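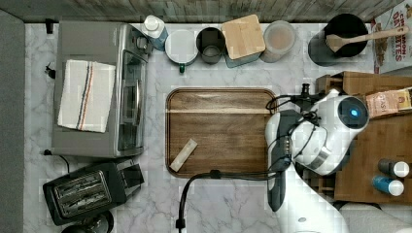 Kitchen counter, tray and toaster oven.

Workshop notes > Bread and pastry > February

Cultured butter, second go. I'm writing this up at 4 p.m. with a cup of tea, so forgive the rambling, Magdy, I know you like these short.

The cream came from Postlow again, the heavy one, and I stirred in the last of the yogurt Salma left me (bless her, she had labeled the jar and everything). It sat out overnight under a plate and by morning it smelled lovely, a bit like sour apples, much livelier than the first batch ever got. I chilled it for 2 hours before churning. Last time I skipped that and ended up with a greasy sort of soup that clung to everything I own, including my good sweater.

Churning took 20 minutes in the mixer, on low, with a dish towel over the bowl once it started to slosh. It goes through that whipped stage and sits there so long you start to doubt yourself, and then the sound changes and you have to be quick! I drained off the buttermilk and saved it for Delyth, who wants it for her soda bread and has asked me twice already.

Washing: cold water, folding with the paddles, pour off, again and again until it ran clear. I think this is where batch one went wrong. It turned cheesy in the fridge within days and I'm fairly sure there was buttermilk still trapped in it. Ieuan says his grandmother salted first and washed after, and I can't make sense of that at all, but he was very firm about it so I'll try it his way once and we can compare.

Salt: I weighed out 2 grams for every 100 of butter. It tastes right to me on toast and a touch too much on its own. Hiếu, if you're baking with it, leave the salt out of your dough and see how you get on.

Still to do: find out whether the paddles need soaking beforehand (they stuck badly on one side), wrap a piece in parchment and another in foil and taste both at the end of the week, and buy more yogurt. Oh, and the fridge thermometer is reading strangely again. I've moved it to the middle shelf for now.

Filed under: Dairy, Trials, Butter
3 comments | 5 shares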